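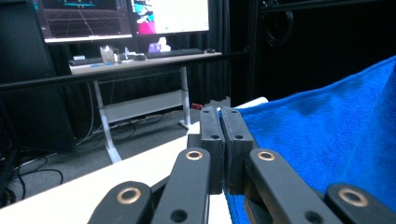 A gripper that reports it is closed ought to be closed, one reader wrote to this magazine after our short notice in March on the stoppage at Kiltgate, and it was hard to see why a company of that size should need weeks to find out otherwise. The complaint is fair. The answer lies in the way the fault presented itself, and in how long it passed for something else.

# The Gap That Did Not Show

Kiltgate develops handling systems for commercial laundries. Its Mersha program teaches robot arms to pick up, spread and fold soft goods, beginning with fleece blankets. Operators carry out the task first with a hand-held gripper, and the recorded movements are used to train the controller that later runs the arm. The hand-held tool and the tool on the arm share the same fingers and the same linkage, with brass-colored bushings at the pivots. What a person does with one should, in principle, be repeatable with the other.

For most of the winter it was. Then the arm began to drop blankets. It would take hold of a corner, lift, and lose it partway through the turn. On other attempts it closed so hard that the fabric was drawn into the linkage and the drive stalled. Both kinds of failure appeared in the same shift, sometimes on the same blanket.

## A reasonable first guess

The staff looked first at the cloth. Fleece compresses, and a grip that seems firm may be holding little more than pile. The team changed the approach angle and slowed the lift. Drops became less frequent for two days and then returned to their earlier level.

Attention moved next to the controller, which had been retrained shortly before the trouble began. An older version was put back in place. It failed as well, though less often, and this was taken as evidence that the new training was partly to blame. The conclusion was correct. The reason given for it at the time was wrong.

The drive logs offered no help. Every closing motion ended with the expected value, and no alarm was raised. Plenano, which supplies the linkage, reviewed the same records at Kiltgate's request and found nothing outside the limits stated in its manual.

## The incident

The matter became a safety question late one afternoon. An operator reached in to free a blanket that had been pulled into the arm's gripper. The display gave the fingers as fully open and the drive as idle. The fingers were partly closed and still under load. When the fabric came free, the linkage snapped through the rest of its travel and caught the operator's glove. The operator was not hurt. The cell was shut down within the hour and remained closed for 15 working days.

Inspection of the arm's gripper found wear in one pivot bushing and a drive coupling that had slipped on its shaft. The position sensor was mounted on the motor side of the coupling. It therefore measured the motor faithfully and the fingers not at all. The hand-held tools were then checked against a gauge block. One of them showed a smaller offset of a similar kind, and its recordings had gone into the most recent training. The controller had learned from widths that were never true, and was passing them to a gripper with an error of its own.

Watus, the safety consultancy that reviewed the case, recorded 90 closing motions after the first repair. In 35 of them the reported and measured finger positions still disagreed by more than the permitted amount. The coupling was replaced with a keyed part, and the test was repeated without a fault.

## What has changed

Kiltgate now requires a gauge check on every tool, hand-held or mounted, at the start of a shift and after each 30 recordings. A tool that fails is tagged and set aside, and recordings made since its last good check are withheld from training until they have been reviewed. The review is slow, and the program has lost a large share of its winter data to it.

The entry procedure has also been rewritten. No one may reach into the cell on the strength of the display alone. Power to the drive is removed at a lockable switch, and any stored load in the linkage is let off with a release lever before fabric is touched. The lever was an optional part in the Plenano catalog – Kiltgate had declined it when the cell was built.

A second sensor, fitted on the finger side of the coupling, is under trial. Early units proved sensitive to lint, and the supplier has been asked for a sealed version. Until it arrives, the Mersha cell is running at reduced speed, with the gauge block kept beside the switch.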